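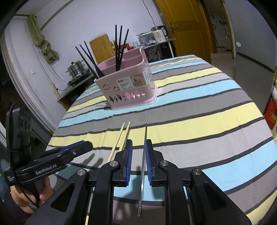 ## Skirnedano Robotics Club: FAQ

**Do I need experience?**
No. You need patience and a tolerance for chopsticks. The current job is moving them in and out of the pink holder with the hand-held grippers.

**How many tries count as practice?**
The Landard team logged 714 last term. They still miss.

**When does the next session start?**
July. Sign up at the Zutari desk before the 78 places go.

**Can I keep a gripper?**
Nice try.

*Updated June 29, 2026*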